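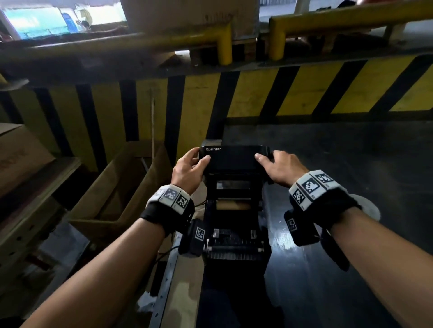

图1 Xprinter标签打印机,上盖开启

小型备件仓库账实差异的成因分析与循环盘点方案设计
——以Hededard备件库为对象

物流工程专业 课程项目报告
指导教师:Jalen Boateng

摘要
备件仓库品种多、单次出库量小、领用时间不规律,账面数量与实物数量容易脱节。本项目以Hededard备件库为对象,对281个在库品种做了一次全面清点,其中111个品种存在账实差异。小组按发生环节对差异逐条归类,在此基础上重新设定盘点周期、计量单位规则和移库登记流程,并在11月试行。复盘结果显示,差异品种降至18个,剩余差异集中在低值紧固件和密封件。报告同时讨论了容差设定对统计结果的影响,以及方案在人员不足时的执行问题。

关键词:库存准确率;循环盘点;ABC分类;计量单位;备件管理

1 项目背景

Hededard备件库为一家包装机械维修企业提供备件,库内主要存放轴承、同步带、气动接头、密封圈、传感器及各类紧固件。仓库采用Cerura库存系统记账,入库依据送货单,出库依据维修班组的领料单。系统上线之前使用电子表格,期初数据由表格直接导入,导入时没有同步清点实物。

企业在访谈中反映了两类问题。一类是系统显示有货而货架上找不到,维修人员只能临时向供应商Tran加急订购;另一类是系统显示缺货,采购补货后在其他货位发现同型号旧件。前者造成停机等待,后者造成重复库存。两类问题的表现相反,根源都在于账面记录不能反映实物状态。

企业原有的做法是每年年底停库盘点一次,发现差异后直接调账,不追查原因。年度盘点可以在某一时点恢复账实一致,但对差异的产生过程没有约束,调账之后差异会重新累积。本项目的目标是找出差异产生的主要环节,并给出一套不停库也能执行的盘点办法。

2 研究范围与方法

2.1 范围

清点范围为库内全部有效编码的品种,共281个。已报废但未清运的物料、客户寄存件以及工具类资产不计入。

2.2 分类

按年消耗金额将品种划分为A、B、C三类。A类46个,以传感器、伺服附件和大规格轴承为主;B类88个,以同步带、气缸和常用轴承为主;C类147个,以紧固件、密封圈和接头为主。分类时未考虑关键性指标。部分C类密封件单价很低,但缺货会直接导致停机,这一点在第6节中另作说明。

2.3 清点方式

采用盲盘。盘点人员手中的表格只列编码、名称和货位,不列账面数量。每个品种由两人分别清点,结果不一致时由第三人复点。清点期间发生的出入库单据单独存放,清点结束后统一折算到同一时点。

2.4 差异判定

库存准确率按品种计算,即账实一致的品种数除以清点品种总数。初次清点不设容差,账面数量与实物数量相差一件即判为差异。货位错误但总量正确的品种同样判为差异,理由是领料人员在系统指定的货位上取不到货,效果与缺货相同。

3 初次清点结果

281个品种中有111个存在差异,库存准确率为60.5%。按类别看,A类差异品种9个,占该类的19.6%;B类31个,占35.2%;C类71个,占48.3%。差异比例随单件价值降低而升高,与仓库人员的主观判断一致。

盘亏品种多于盘盈品种。盘亏主要出现在领用频繁的接头和密封圈上,盘盈则多见于按包采购、按件领用的紧固件。若按金额计算,盘盈与盘亏相抵后的净额很小,仅看财务汇总数据无法发现问题。年度盘点长期以净额作为考核依据,是差异未受重视的原因之一。

4 差异原因归类

小组逐条追溯差异品种最近的出入库单据,并与当班人员核对。每个品种只归入一个主要原因,存在多个原因时取数量影响最大的一项。

(1)登记滞后或漏登,41个品种。夜班领料时仓库无人值守,维修人员自行取件并在纸质登记本上记录,次日由仓管员补录系统。登记本字迹不清、型号简写、漏写数量的情况较多,补录时只能凭经验判断。

(2)计量单位不一致,29个品种。送货单以“包”或“盒”为单位,领料单以“件”为单位,系统中没有维护换算关系。同一编码下,有的入库记录为包数,有的为件数。

(3)货位变更未登记,22个品种。货架调整后实物移动,系统货位保持不变。部分品种同时占用两个货位,而系统只允许登记一个主货位。

(4)替代件领用,12个品种。原型号缺货时以相近型号代替,领料单仍填写原型号,结果原型号账面偏少,替代型号账面偏多。一次操作影响两个编码。

(5)原因不明,7个品种。可能与期初数据有关,单据已无法追溯。

前三项合计92个品种,均属于流程问题,与系统功能的关系有限。企业曾考虑更换库存软件,并向Bustetti询过价。从归类结果看,在计量单位和移库登记没有规范之前,更换软件不会消除主要差异来源。

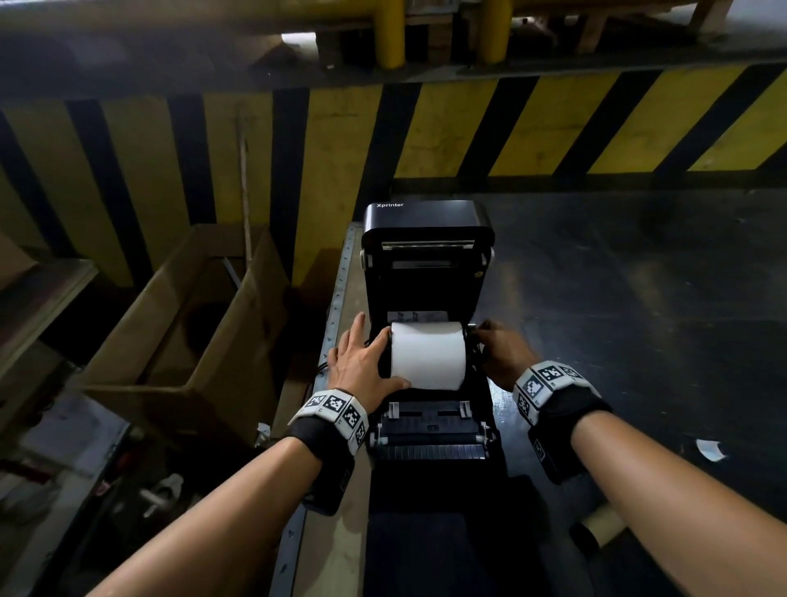

5 改进方案

5.1 循环盘点

取消单一的年度集中盘点,改为按类别分期清点。A类每月一次,B类每季度一次,C类每半年一次。每个工作日安排少量品种,由当班仓管员在开库前完成。盘点清单由系统按上次盘点日期自动排序生成,避免由人员自行挑选品种。

除固定周期外设置两种触发条件。其一,账面数量降至零或再订货点时清点,此时实物最少,清点工作量也最小。其二,领料人员反映找不到货时清点,并在当班内给出结论。

5.2 计量单位

每个编码只保留一个基本单位,紧固件、密封圈和接头统一为“件”。入库时按包装规格换算后录入,换算系数由采购员在新建编码时填写,仓管员无权修改。包装规格与系数不符的到货先放入待检区,确认后再上架。

5.3 货位与移库

货位编码采用“区—架—层—格”四级结构,每一级定长。移库必须先开移库单,再移动实物,完成后由仓管员在系统内确认。允许一个品种登记一个主货位和一个备用货位,拣货时先取主货位,备用货位仅用于整包存放。

5.4 夜班领料

保留纸质登记本,但改为固定格式,编码、数量、工单号和签名均为必填栏。次日10点前完成补录。仓管员补录时发现栏目缺失,应退回班组补填,不得代填。

5.5 替代件

领料单增加“实发编码”一栏。仓库按实发编码扣减库存,工单成本仍归入原需求编码,两者的对应关系由系统备注字段保存。该做法会增加财务核对的步骤,企业财务部门已同意试行。

6 试行与复盘

试行前先按初次清点结果调账,并补齐换算系数和货位编码。试行结束后对全部品种重新做一次盲盘,判定标准与初次相同。

复盘发现差异品种18个,库存准确率为93.6%。其中A类1个,B类4个,C类13个。按原因看,计量单位问题未再出现,货位问题仍有少量残留,集中在体积较大、经常临时堆放的同步带上。登记滞后仍是最主要的原因,登记本缺项退回制度在前期执行较好,后期因维修任务集中而有所放松。

需要指出的是,复盘距离调账的时间较短,差异尚未充分累积。复盘结果反映的是试行期内新产生的差异,不宜与初次清点的长期累积差异直接对比。较为稳妥的评价方式是在同等时间跨度下比较新增差异,但企业没有保留历史盘点的明细,无法得到对照数据。

关于容差,小组曾讨论对C类紧固件允许一定比例的偏差。设置容差会使准确率上升,但也会掩盖持续的小额漏登。最终建议为:考核口径可以设容差,原因追溯口径不设容差,两套数据分别保存。

关于分类,单纯以金额划分会低估部分密封件的重要性。建议将引起停机的密封件单列,盘点周期参照B类执行,价值分类保持不变。具体清单应由维修部门提供,本项目未取得完整的停机记录,没有做进一步测算。

7 不足

数据来自单一仓库,品种结构以机械备件为主,结论推广到电子元件或化学品仓库时需要重新验证。原因归类依赖人员回忆,登记滞后与漏登在单据上难以区分,报告中合并处理。方案的人工成本只做了定性估计,未进行工时测定。

后续工作包括:记录每个品种的单次清点时间,据此修正三类品种的盘点频次;统计登记本退回次数,与当月新增差异作相关分析;在Cerura中增加移库单未确认提醒,并观察同步带货位差异的变化。

附录A 盘点表栏目
编码 / 名称 / 基本单位 / 主货位 / 备用货位 / 一次清点数 / 二次清点数 / 复点数 / 清点人 / 备注

附录B 差异原因代码
D1 登记滞后或漏登
D2 计量单位不一致
D3 货位变更未登记
D4 替代件领用
D9 原因不明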